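Moved out of the Kettle Street apartment last week after three years. Writing down what I learned about getting a deposit back, in case it helps someone. (1/7)

Our building is managed by Bredar. The lease said 30 days for the refund or an itemized list. I asked for the checkout sheet in October, before I packed anything. They emailed it the same afternoon.

The sheet puts a price on everything. Oven not cleaned, 100 dollars. Each nail hole, 3 dollars. Blinds are charged per window even if only one slat is bent.

I did the walls first. Small tub of spackle, a putty knife, one coat of the leftover paint Uyên Thân had kept from when she lived there. Let it dry overnight before you decide it needs a second coat.

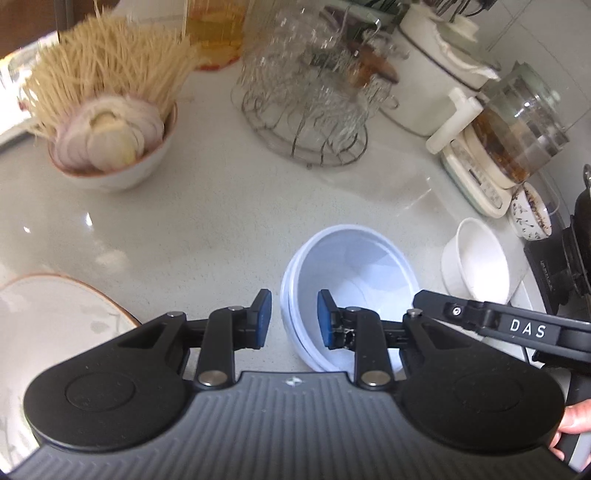 Kitchens are where most of the charges come from. Empty every cabinet before you wipe anything, then do the shelves top to bottom. Dishes go in the last box – I kept out one white plastic bowl like this one and ate cereal from it for 2 days. Pull the fridge forward if it has wheels. Mine had a lot of dust behind it.

Ask to be there for the walkthrough. Yến Khương skipped hers at the Larkidura building and got a bill for 216 dollars, mostly carpet. She had move-in photos of the same stain and it still took her a month of emails.

Mine was 5 Nov 2019 and it was over in the time it takes to drink a coffee. The guy marked one thing, a missing stopper in the bathroom sink. I had it in my coat pocket – he crossed it off.

Keys went back in an envelope with my new address on it. Get a receipt for the keys. I'll add to this when the check comes. (7/7)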